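Why Is White White?

If you have a box of crayons at home, there is probably one crayon in it that is still nice and tall, with its point hardly worn down at all. It's the white one! White crayons have a hard life. Rub one on a sheet of white paper and you get a shiny streak that you can only see if you tip the page toward the window. So is white a real color, or is it what's left when there isn't any color?

People have been puzzling over that for a very long time, and the answer starts with light.

What is inside sunlight?

Sunlight doesn't look like any color in particular. It comes in at the window in the morning and lands on your cereal, and you don't think, "Oh, how purple it is today." But there is purple in it, or violet, as scientists like to call it. There is also red, orange, yellow, green and blue, all traveling along together and so well mixed that your eyes can't pick them apart.

Raindrops can, though. When sunlight goes into a raindrop it bends, and each color bends by a slightly different amount. Red bends the least and violet bends the most, so the colors come out spread apart. If the sun is behind you and there is rain in front of you, you get a rainbow. You can make a small one yourself with a garden hose set to a fine spray (ask first, especially if there is laundry on the line).

In the town of Trultuvton, where the river goes over a low wall behind the old Buvitz Mill, there is a rainbow in the mist on most sunny mornings. It is gone by lunchtime, when the sun has climbed too high, and people who come to see it at two o'clock go home rather disappointed.

What happens when light hits something?

Light that lands on a thing can do one of a few things. It can go right through, the way it does with a window. It can be soaked up, and then it turns into a little bit of warmth. Or it can bounce off again and go somewhere else, and if that somewhere else happens to be your eye, you see the thing it bounced from.

Think about a ripe tomato. All the colors in sunlight land on it together. The tomato's skin soaks up most of the blue and the green, and it bounces back the red, so red is what arrives at your eye. A leaf bounces back more of the green. A lemon bounces back red and green light together, and here is a strange thing: when your eyes get red light and green light at the same time, you see yellow. If you ever have the chance to shine a red flashlight and a green flashlight on the same patch of wall in a dark room, do try it, because it looks like a magic trick even when you know how it's done.

Now, white. A white thing isn't picky. It bounces back the red, the orange, the yellow, the green, the blue and the violet, all in nearly the same amounts as they came in. They reach your eye still mixed together, and you see white.

Black is the other way around. Black things soak up nearly everything and send back very little. That is why a black car seat in July is so hot on the backs of your legs! All that light had to go somewhere.

But a mirror bounces light too

It certainly does, and a mirror isn't white. The difference is in how neatly the light bounces. A mirror is very, very smooth, and it sends the light off in tidy lines, like a ball bouncing on a gym floor, so the picture of your face stays in one piece. A white wall or a piece of chalk scatters the light every which way, more like a ball bouncing on a heap of gravel. The picture gets all jumbled up, and what you see is plain white.

Snow is a lovely example. A single piece of ice is clear, and you can look through it. But a snowbank is made of a huge number of tiny ice crystals with air in between, and every time light meets the edge of a crystal, some of it bounces. After enough bouncing, most of it comes back out. Out of every 100 parts of light that fall on clean, fresh snow, 80 parts or even more can come back up again, and that's why skiers wear goggles. Sugar and salt work in the same way, and so do clouds, only clouds use drops of water.

Something to try on a sunny day

You need two glasses that are the same, a sheet of white paper, a sheet of black paper, some tape and a thermometer for measuring water.

Wrap one glass in the white paper and the other in the black paper, and tape them up snugly. Fill both with the same amount of cold water from the tap. Stand them side by side in full sun and leave them there for 40 minutes. Go and have a snack. Then take the temperature of each one and write it down.

Which do you think will be warmer? Make your guess before you look. If it's a windy day the difference may be small, so you might like to do it again in June, when the sun is strong.

One last puzzle

Take something white into a room with a red lamp, and it will look red. Take it under a blue lamp and it will look blue. It hasn't changed one bit. A white thing can only bounce back the light it is given, so with no red in the lamp, there is no red to send you. Have a look around your own kitchen this evening as the sun goes down, and see what color the white things are then.

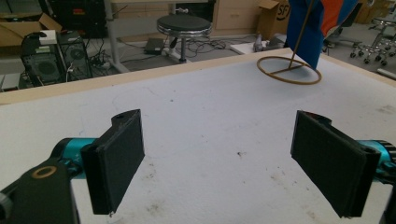

A tabletop looks white when it sends all the colors of light back to your eyes together.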